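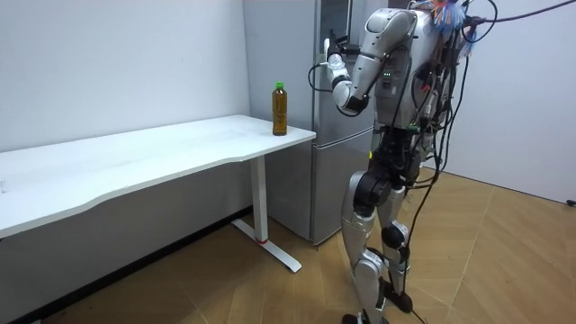
Manaia Tamihana wants it on record that reaching was never the hard part. Any decent arm can get to a bottle on a desk, she told me before I had found a chair. The hard part is everything the legs, hips and waist have to do so the arm can get there, and for years most of the field has treated those as two separate jobs for two separate pieces of software.

Features > Machines > Robot Learning

Print this article
E-mail this article

The Whole Body Reaches

A small team at Cletura has taught a humanoid to stand, lean and grasp with one set of learned skills. The way they got there is the best part.

Try something for me. Put a drink on a table just past comfortable reach, then go and get it. Pay attention to your feet. Most likely your weight shifted before your hand got going, your hips turned a little, and your other arm drifted back to balance you. You planned none of it. Your body handed you a reach that began at the ankles.

Humanoid robots have mostly worked the other way. One controller keeps the machine upright. Another drives the arm. The two trade messages, and when the arm stretches out, the balance controller feels a disturbance and fights it. The result is the stiff, careful motion you've seen in a hundred videos, with a robot planted like a lamp post while a single limb does all the work.

The Cletura method, which the group calls Tredivura, throws out that division. A single neural network looks at the camera views and the joint positions and puts out commands for the entire body, from shoulder to ankle. It has no "arm mode" and no "stand still mode." If leaning helps the grasp, the network leans.

People have tried this before, and it tends to go badly for a simple reason. A robot with that many joints has an enormous number of ways to move, and nearly all of them end on the floor. Showing it good examples helps, but examples are slow to make. A person has to steer the robot through each one, and steering a whole body is tiring work.

Tredivura's answer comes in two stages, and I think it's lovely.

First the team collects demonstrations in the usual way, with a person guiding the robot through a task. They gathered 20 for each task, a tiny number by the standards of this kind of learning. Then a simulator takes each demonstration apart. It holds on to the part that matters, the path of the gripper relative to the object, and lets everything else vary. The desk gets higher or lower. The object slides toward the back edge. The feet start out staggered or square. For each new setup, the software searches for a motion of the whole body that carries the gripper along that same path without tipping over.

Plenty of those searches fail, and the failures get tossed. The team keeps going until it has 1000 successful versions of the task, and those are what the network trains on. In effect a person shows the robot how the hand should move, and the simulator works out all the ways a body could make that happen.

Zarmeena Chaudhry wrote most of the search code, and she talks about it the way some people talk about their gardens. "The first time we watched the generated motions we laughed for ten minutes," she says. "It was sticking one leg out behind it like a figure skater. Perfectly stable! We had never told it not to."

They left many of the odd ones in. That turned out to be useful (I asked about this twice, I enjoyed it so much). When the team trained a network only on motions that looked natural, it did well until something pushed it slightly off course, and then it had no idea what to do. The network raised on strange postures had been almost everywhere a body can be. It knew how to get back.

So how well does it work? For bottles, boxes and cups on a desk, the team ran 1000 trials in simulation, giving every trial a new object position, and compared the results with a system that had separate arm and balance controllers. Near the middle of the desk the two were close. Out toward the edges, where the robot has to commit its weight, Tredivura pulled well ahead. Tests on the physical robot showed the same pattern, though with a smaller lead, and the team is careful to say so.

There are gaps. Clear plastic still gives the cameras trouble, and so does anything shiny. The network doesn't walk yet; a separate program moves the robot into place and then hands over. Chaudhry calls the handover "the ugly seam" and would like it gone. She is also unhappy with how long the simulator takes, since a new task ties up the group's computers for 2 days before training can even begin.

Tamihana worries more about the hand. The method assumes that the gripper's path is the heart of the task, and for picking things up that's a safe bet. For opening a heavy door it may not be. There the useful information is in the pull, in how hard the body braces and when it lets go. A group working under the name Ogura is trying to record forces along with paths, and the two teams have started swapping notes. Neither had results to show me in April, but both were happy to argue at a whiteboard until well past six in the evening.

What stays with me is one run from the afternoon I visited. The bottle was a bit farther off than the robot seemed ready for. The arm went out and stopped short. Then the hips rotated, one knee softened, and the shoulder came forward that last little distance — the motion you make when the salt is at the far end of the table. The fingers closed. Tamihana was already typing up the next starting position, and Chaudhry wanted to know if anyone had saved the log.

Reader comments (4)

solderfume
Great read. Did they say whether the discarded searches get used for anything? Seems like a waste if you could train a second network to spot a bad lean early.

Pell R.
I did my thesis on balance control and I'd stick up for the old way a little. With separate controllers you can at least work out which one broke. When a single network falls over, good luck finding the reason.

Solter
@Pell R. Fair, but I've spent whole weeks on "which one broke" and the answer was usually the messages between them.

marginal_gains
Just tried the drink thing with my coffee. Left heel comes up every time. Now I can't stop noticing it.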